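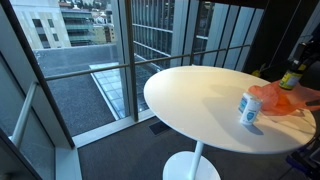
Loretta Haverford thinks a table only gets cleared when someone wants to sit at it, and that no bin, sign or bag on a hook will change that. She told us so in the first week, and we wrote it down as the view to beat. After a term on the project we haven't beaten it.

Our report covers the small tables by the windows on the second floor of Wemside, the student building. The assignment was to pick a shared surface and find out why things get left on it. Our group picked the round white ones on a single pedestal leg, mostly because we eat there. The course handout says people leave things behind when there's no "clear next step" for the object. We had doubts about this from the start. A bottle has a clear next step. It goes in the recycling, and the recycling is right by the stairs.

What we did

We looked at the tables at 9 in the morning and again at 2, and sorted what we found into containers, bags and everything else. Containers meant glass bottles, plastic tubs, and the little white cylinders that vitamins or pills come in. Bags meant any bag, including the thin see-through kind that gets crumpled up and pushed toward the edge. By the end we had 202 items on the sheet. Roscoe Kowalczyk did most of the afternoon rounds, and his handwriting accounts for a few entries we had to throw out.

For the last three weeks we tried a change borrowed from the Boateng reading: an open bag left on each table, so that trash could go in without anyone getting up.

What we found

Bags were the worst part of the problem, and our change added more of them. A thin bag doesn't stay open on a glossy top. It folds over on itself and slides, and after that it looks like trash, so people put their things next to it. Small upright containers were left more often than tall bottles. Maybe a small one doesn't seem to be in the way. Maybe people just own more of them. Our sheet can't tell those two apart.

The afternoon numbers did drop a little in the trial weeks. We don't trust the drop. It was May, classes were thinning out, and fewer people were eating by the glass in full sun. Another group using the Jekcombe method reported a big improvement over the same weeks, and we would like to know whether they corrected for that. Their write-up doesn't say.

Limits

Nobody was asked why they left anything. We also can't separate forgotten from abandoned: a bottle with something still in it may belong to a person who is coming back. The Nelell form has one box for both, and we used it as printed, which was a mistake.

If the course runs this again, the next group should split that box before the first round and leave the bags out of it.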